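Torre vieja abierta: ¿por dónde empiezo a montarla otra vez?

Preguntado en Ordenadores y reparaciones - 2 respuestas - 229 visitas

Hola a todos, a ver si me echáis una mano, que llevo desde agosto con esto a medias y en casa ya me miran mal cada vez que digo "este finde la termino".

Os cuento. Mi cuñado cerró su tienda y me regaló el ordenador que tenía para las facturas, una torre de las de antes, grande y pesadísima. La marca de la tienda que lo montó era Datov, que yo no había oído en la vida. El plan era limpiarla, ponerle un procesador un poco mejor de la misma época, memoria nueva (bueno, nueva de segunda mano) y dejarla para que mi hija haga los trabajos del instituto y yo guarde las fotos. Nada de juegos ni de cosas raras.

El problema es que la desmonté con mucha alegría y muy pocos apuntes. Saqué el disipador, saqué el procesador, saqué la memoria, soplé todo el polvo que pude y entonces se me complicó el trabajo y ahí se quedó. Ahora he vuelto a ponerme y no me acuerdo ni de la mitad. Tengo las piezas en una caja de galletas, cada una en su bolsita, eso sí lo hice bien. Los tornillos ya es otra historia, están todos juntos en un tarro.
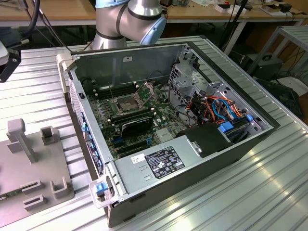

La torre tumbada y sin tapa, con el zócalo del procesador abierto y las ranuras de memoria sin módulos.

Mis dudas, por si alguien tiene paciencia:

Lo primero, el zócalo. Tiene el marco metálico levantado y los contactos al aire. ¿Le hace daño haber estado así unas semanas? Lo tuve tapado con un cartón casi todo el tiempo, pero casi todo no es todo. Me da pánico pasarle nada por encima.

Lo segundo, ¿monto el procesador y la memoria con la placa dentro de la caja, tal como está, o la saco entera? He leído las dos cosas. Sacarla me da pereza porque la tarjeta gráfica sigue puesta y además tengo ahí al lado la jaula de los discos con un lío de cables de todos los colores (naranjas, rojos, amarillos, azules, negros) que pasan por todas partes. Hay también un cable SATA azul que hace un bucle y que no sé si dejar como está.

Y lo tercero, la fuente. Es la que traía y no sé si fiarme. Un vecino me dice que la tire directamente y compre una Hamov de 700 vatios, que así me sobra para siempre. A mí me parece una barbaridad para hacer trabajos de historia, pero yo tampoco entiendo.

Ah, y he comprado 2 módulos de memoria a un chico de aquí cerca. Los probó delante de mí en su ordenador y funcionaban. ¿Da igual en qué ranuras los ponga? El manual de la placa no lo tengo, y el cuñado dice que él manual no vio nunca.

Gracias de antemano y perdonad el rollo, que yo cuando escribo no paro.

Respuesta de Zewditu Weldu
Marcada como la más útil

¡Hola! Tranquilidad, que esto tiene muy buena pinta y te queda menos de lo que crees. Yo he resucitado unas cuantas torres de esa quinta (la del despacho de mi madre todavía tira) y casi siempre el susto es mayor que la avería.

Voy con el zócalo. Por estar abierto no le pasa nada, lo malo es que le caiga algo encima o que se enganche un contacto. Coge una linterna, la del móvil vale, y míralo de lado, muy en oblicuo, moviendo la luz despacio. Las filas tienen que brillar todas igual. Si hay una que brilla distinto o ves un punto que rompe la línea, haz una foto con zoom y la subes antes de tocar. Y si sólo hay alguna pelusilla, una pera de aire de las de limpiar objetivos y ya está. Ni bastoncillos, ni trapos, ni el pincel de maquillaje - que conozco a quien lo ha hecho y estuvo una tarde entera enderezando contactos con una aguja.

Cuando esté limpio, busca en el procesador la esquina con el triangulito y las muescas de los lados, y hazlas coincidir con las del zócalo. Lo dejas caer recto, sin empujar. Si no asienta solo, lo levantas y vuelves a mirar. Luego bajas el marco y la palanca, y la palanca sí que va dura, no te asustes, a mí la primera vez me pareció que lo estaba rompiendo todo.

Lo de sacar la placa: yo no la sacaría. Con la torre tumbada como la tienes se trabaja de maravilla. La única excepción es que tu disipador se sujete con una pieza por detrás de la placa. Míralo antes, dale la vuelta en la mano y fíjate en los anclajes: si son cuatro patas de plástico que se aprietan desde arriba, lo haces todo ahí mismo. Si lleva tornillos largos que necesitan tuerca por el otro lado, mira si la caja tiene hueco por detrás. Y si no lo tiene, pues sí, toca sacarla, lo siento.

Pasta térmica nueva, por favor. Quita la vieja con alcohol isopropílico y un filtro de café, que no suelta pelo, y pon una gota del tamaño de un guisante pequeño. Yo uso una que se llama Cleltgate porque es la que tienen en la tienda de mi barrio, pero cualquiera te sirve.

Memoria: si las ranuras son de dos colores, los dos módulos en el mismo color. Si son todas iguales, busca en la placa la serigrafía (suele poner DIMM y un número) y prueba con la primera y la tercera. Antes de eso, una cosa que yo haría: arranca primero con un solo módulo. Si da imagen, apagas, desenchufas y pones el otro. Así, si algo falla, sabes por dónde va el asunto y no te vuelves loca. O loco, que no lo has dicho.

Los cables de la jaula déjalos en paz hasta que arranque. Comprueba sólo que ninguno pueda tocar un ventilador y que el SATA azul esté bien metido por las dos puntas. Que haga un bucle da igual, mientras no esté doblado en pico. Cuando funcione ya te pones con las bridas y lo dejas mono.

Y la fuente, pues lee la etiqueta. Con una gráfica normalita y un par de discos, 300 vatios de una fuente decente te dan para lo que quieres hacer. Lo de 700 es tirar el dinero. Otra cosa es que la tuya tenga muchos años y haga ruidos raros o huela a quemado, entonces la cambias sin pensarlo, pero por una modesta. ¡No la abras tú para mirar, eso sí que no!

Ya nos contarás, que yo me quedo con ganas de saber si arranca.

Respuesta de Bereket Worku

De acuerdo en casi todo con lo de arriba. Añado dos cosas rápidas.

Antes de comprar el procesador asegúrate de que la placa lo admite. Que encaje en el zócalo no basta, muchas placas necesitan una BIOS más nueva. El modelo suele venir impreso en la propia placa, entre las ranuras de expansión o cerca de la memoria. Apúntalo y búscalo con la palabra "manual" detrás, casi todos siguen colgados en PDF. Ahí te sale también el orden de las ranuras y los pines del botón de encendido, que a mí es lo que siempre me da guerra.

Y cambia la pila de la placa, la de botón. Si lleva años puesta estará seca y se te irá la hora cada vez que lo desenchufes. Yo perdí una noche entera por eso con un Bittencourt viejo, hasta las 2 de la mañana mirando cables y era la pila.

Comentario de quien pregunta

¡Mil gracias a los dos! He pasado la linterna por el zócalo y a mí me parece que las filas brillan igual, pero tampoco es que tenga vista de lince, esta noche hago foto con zoom. El disipador es de los de cuatro patas, menos mal. Lo del modelo de la placa no se me había ocurrido y el procesador ya lo tengo comprado, así que cruzo los dedos.

Una duda tonta, el alcohol de farmacia del normal, el de las heridas, ¿vale para quitar la pasta o tiene que ser del otro?

Comentario de Zewditu Weldu

Mejor el isopropílico, lo venden en ferreterías y no es caro. El de farmacia de 96 te saca del apuro si no lleva nada añadido (mira que no ponga cosas raras en la etiqueta), pero deja que se evapore bien antes de poner la pasta nueva. Y en el procesador, por arriba, nunca por la cara de los contactos.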